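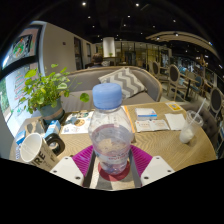 July, 10.40, corner table by the window

Clearing the round table before Guilan's lot come in for the tasting. Supposed to be Hongmei's job but she's at Jemstead till noon. Anyway.

Blue-capped bottle = plain water, rinsing only. NOT a sample. Label it next time pls, I nearly logged it as 117. Goes back by the red coaster, lid on.

Black roll to the drawer. Wrappers and bits of packaging: bin. Boxes stay together next to the plant until somebody from Levholm says which they want back. Order no. 3704 if they ring.

Cups: paper ones recycling, empties only. Check first, I didn't last time and had a wet sleeve all morning.

Water for the plant, 300 ml, then leave it alone. Guilan gave it 320 plus whatever was left in the jug and the pot was stood in a puddle.
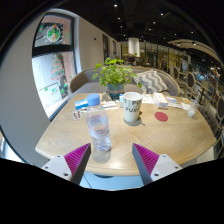
2 min read

Still to sort on the table:
- PURE mug, wash by hand, back on the table for the tasting
- small clear cup with the white stuff in the bottom, tip and rinse. Milk?? ask Hongmei
- loose papers, into one pile. Keep the blue and white card, I think it has the Briltdale number on it
- white packet with the orange figures, leave till Hongmei's seen it
- coaster stays

Cushion on the bench wants a shake. Window decals can wait, need a scraper and Shao has ours.

Wipe down with the grain, damp cloth, no spray. Spray left a bloom on it in the spring and it took two goes of oil to shift. Oil is nearly out, put on the Jemstead list.

Q for Guilan: do we want six places or eight round this? Eight is a squash with the plant on. Could go on the sill, if theres room.

Back at 11.30 to lay up.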